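Simulation rules before cell time: what changes in April
By Nadège Caron
April

The working group on shared robot cells has finished its revision of the pre-run rules. From April, a pick task goes to a physical arm only after it has passed in the Tondden simulator with the same program file. Florian Jacquet and Margaux Tessier drafted the text, and Hugo Bodin tested it against 46 older task files. Of those, 17 failed on the first rule below.

1. Approach height. The gripper stops above the part, fingers open and pointing down, before any descent. The stop is a named waypoint in the program – a pause command does not count. In the simulated cell, the stop looks like the one shown, with a single block on the table.

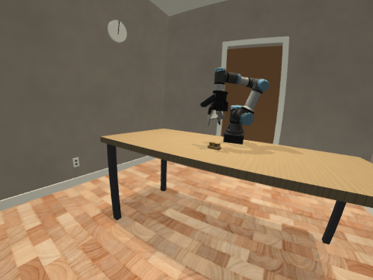 2. Clear table. Only parts named in the task file may be on the tabletop at load. Fixtures are declared separately, with their own collision shapes. Parts left over from a previous run are a fail, even when the arm never comes near them.

3. Descent speed. The last 30 mm above the part are run at the reduced speed set for the cell. Overrides are logged with initials.

4. Repeat runs. Each task is run from at least 2 start poses. A pass from the home pose alone is no longer accepted.

5. Records. Keep the task file, the simulator version and the log together under one run number. Screenshots are optional and do not replace the log.

A pass in simulation does not replace the risk assessment for the cell. That stays with the site, as before.

Comments go to Sandrine Perrin by Wednesday noon.

Recent items
Gripper payload labels: revised wording
Tranico cell reopens after floor work
Notes from the Lanutgate site visit
Naming waypoints in shared programs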